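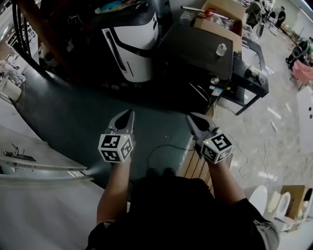

Home News Products Support Contact

Prolimura Begins Collecting Manipulation Examples With Hand-Held Grippers

BROLTHORPE, 6/22/21 — Prolimura has started recording human demonstrations for a learning system that will control two-arm robots. The company is using hand-held grippers for the work, one in each hand of the operator. No robot arm is needed during recording.

The grippers have curved finger jaws and carry printed markers. Software reads the markers to estimate the position and angle of each gripper over time. Cameras supply the matching images, including a view from the tool itself.

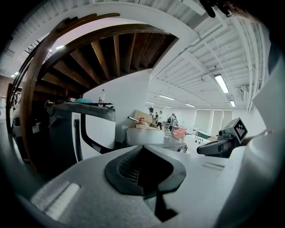

Each example consists of one complete attempt at a task, stored with its images, the path of both grippers and the opening of the jaws. Failed attempts are kept and labeled separately. The first set contains 119 examples covering two tasks: moving a bottle from one surface to another, and folding a cloth along its long side.

Collection is taking place in a shared workspace with ordinary furniture and stored goods left where they are. Prolimura chose this over a cleared test cell so that the system would be trained on varied backgrounds and lighting.

"The limiting factor is alignment between the two hands," said Dalia Belhaj, who leads data collection at Prolimura. "If the clocks drift, the example is discarded. We would take a smaller set with clean timing."

The examples will be used to train a control policy named Gough. Tests on a two-arm robot are planned for August at the company's site in Badville. Task definitions and the recording format will be published after those tests — the raw images will not be released.

Media contact: Dalia Belhaj, Prolimura, Brolthorpe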